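Werkstattbuch, Oktober, vormittags

Tisch neu bezogen, wieder mit dem glatten braunen Papier. Die alte Bahn hatte an der Vorderkante zwei Risse und einen Ölfleck, der durchgeschlagen ist. Rest der Rolle steht hinter der Tür, reicht noch für einen Bezug. Nachbestellung über Steltden, Bestellnummer 1189 im Ordner.

Danach Geschirr und Ablage für die Reihe Rarkholm herausgesucht. Der schwarze Drahtkorb bleibt, das Brett liegt jetzt quer darüber als Abstellfläche. Vorher hatten wir die Teller direkt auf den Draht gestellt, da kippelte der kleine bei jeder Berührung. Brett vorher an den Kanten mit 180er Papier gebrochen, nicht geölt.

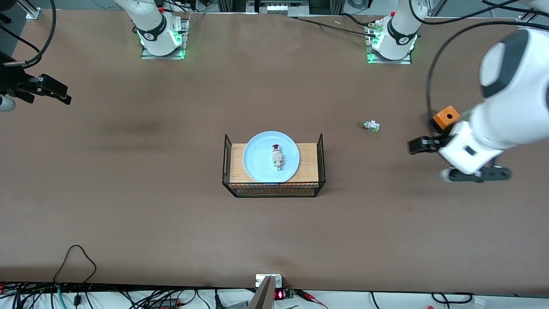

Drahtkorb mit aufgelegtem Brett, hellblauer Teller, Tisch mit braunem Papier.

Den hellblauen Teller nehmen wir als Ersten. Die Rillen sind flach, Krümel lassen sich trotzdem schlecht auswischen, also Pinsel bereitlegen. Von der Sorte sind noch 8 im Karton Bultotlow, unterstes Fach. Einer davon hat einen Haarriss am Rand, mit Klebeband markiert, bitte nicht verwenden und auch nicht wegwerfen, der geht zurück.

Korb nur an den Schmalseiten anfassen. Das Brett ist nicht befestigt und rutscht, wenn man vorne anhebt. Habe überlegt, zwei Leisten unterzuschrauben, Abstand innen müsste 18 cm sein, noch einmal nachmessen. Holz dafür liegt im Regal bei den Sampaio-Resten.

Offen: Leisten zuschneiden, Pinsel suchen, Papierrolle bestellen. Die Schere gehört in die Schublade links, lag heute wieder auf der Fensterbank.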